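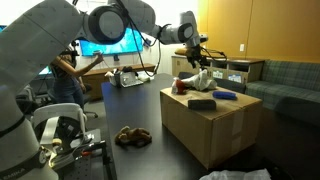
A daughter-in-law, a shop and a locked piano: the writer of Rondia on her first feature

The screenwriter of Rondia wrote the first draft at a kitchen counter, mostly between five and seven in the morning, while she was still working full time in the billing office of a dental supply company. The film, a family drama set over one winter, is now playing in a small number of theaters and goes to streaming in August.

It follows a widow who runs a fabric store called Benjelloun, after her late husband's family, and the son who comes home to tell her he wants to sell his share. He brings his wife, whom the mother has met only twice. Most of the film takes place in the store or in the apartment above it. Rondia is the name of the street.

"I started with the two women," the writer said when we spoke by phone. "The son came in later. In the first draft he was hardly there. He would phone, and they would both wait for him to phone. My producer said that was fine for a play but that people would want to see him."

She agreed to that change and argued over others. An early version had a fire in the stockroom, which she took out. The company that put up the first money, Litex, asked for it back.

"They felt nothing happened in the middle," she said. "I said the mother teaches her to cut velvet in the middle. We went around on that for a few months."

The velvet scene stayed and the fire didn't. In the finished film it runs close to six minutes with very little talking. The two actresses took lessons from a tailor before the shoot, and the older one got good enough to do all her own cutting. The younger one was asked not to practice too much.

The movie was shot in 30 days on a budget the writer described as small even for a small film. The crew rented an empty shoe store and filled it with about 200 bolts of fabric, most of them on loan. Everything had to go back clean, so the scene where coffee is spilled across the counter was done on the last afternoon with material they had bought.

"One take," she said. "We had enough cloth for two, but the light was going."

She was on set for most of it, which is unusual for a writer with no other job on a film. The director wanted her nearby to trim lines. By her own count she cut 40 of them during the shoot, nearly all belonging to the mother.

"She didn't need them. I'd have her say she was angry and then I'd see the actress fold a receipt, and I'd go and cross out the line. It's a bit embarrassing how many there were."

Some viewers have asked about the piano. It stands in the apartment with its lid locked, and the daughter-in-law asks about it early on and gets no answer. The key turns up in the last half hour, in a button tin, and the film moves on without anyone playing.

"People want the song," she said. "I understand that. I wrote the song, in one draft. She sits down and plays it badly and the mother corrects her from the next room. It was a nice scene – it just made everything before it feel like a setup for it."

I asked if the mother was based on anyone. She said no, then said partly. Her own grandmother kept a store, though it sold hardware, and had a way of going quiet with customers she didn't like until they bought something and left. "That's in there. The rest I made up."

The ending has divided audiences at early screenings. The son signs the papers and the wife stays on in the apartment through the spring, and whether the marriage is over is left open. At one screening, with 100 people in the room, a show of hands came out almost even. The writer has her own view and would not give it.

"I told the actress, because she had to play it. I didn't tell the actor. He was a little annoyed with me."

She left the billing job after the film was sold. Her next script, with the working title Sodanano, is a comedy about two brothers who inherit half each of a soft drink plant and have not spoken in years. It has a lot more dialogue, she said, and a first draft is done. She is on the second, and still gets up at five to work on it.

"I tried working in the afternoon like a normal person," she said. "I got the laundry done."

Rondia runs 1 hour 44 minutes and is unrated.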